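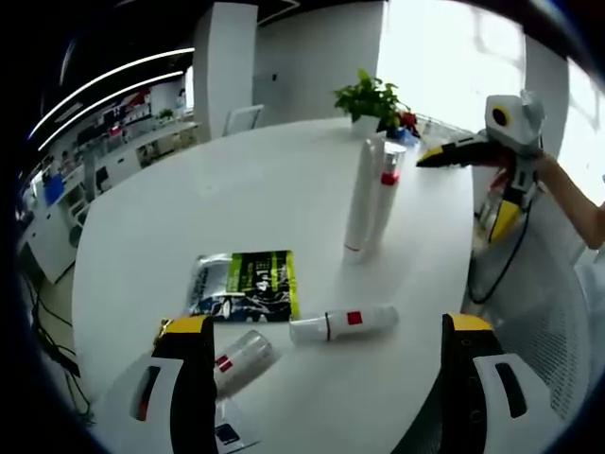
Projet Renora — Rangement d'une table de produits de soin
Rapport de projet, Jaruwan Panyasiri et Rania Abou Jaoude

1. Objet

Le projet porte sur le tri de contenants courants posés sur une table ronde blanche. Deux familles sont distinguées : les flacons rigides et les emballages souples. Les premiers se rangent debout. Les seconds demandent un traitement à part.

2. Contenants souples

La recharge retenue est un sachet plastique L'OREAL MEN EXPERT, imprimé en noir, vert citron et argent. La marque figure dans le sens vertical, sur la partie argentée. Posé à plat, le sachet occupe plus de surface qu'un flacon debout — critère pris en compte dans le plan de rangement. Prise conseillée : un appui sur le bord supérieur, un maintien dans la partie basse. 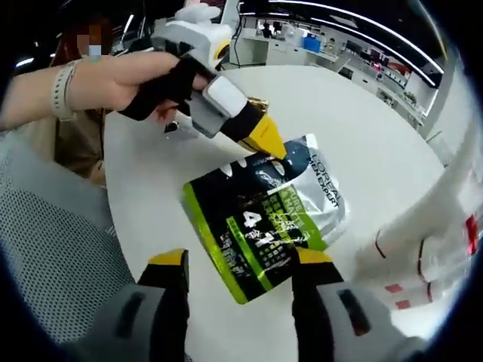 3. Plan de rangement

La table est divisée en 6 zones. Les flacons hauts vont au centre, les sachets à l'avant, la plante reste au fond. Un vaporisateur couché est redressé avant d'être déplacé.

4. Limites

Le plan ne prévoit pas l'empilement des sachets. Le cas des étiquettes tournées vers le bas reste à traiter en avril, avec le lot Trindby.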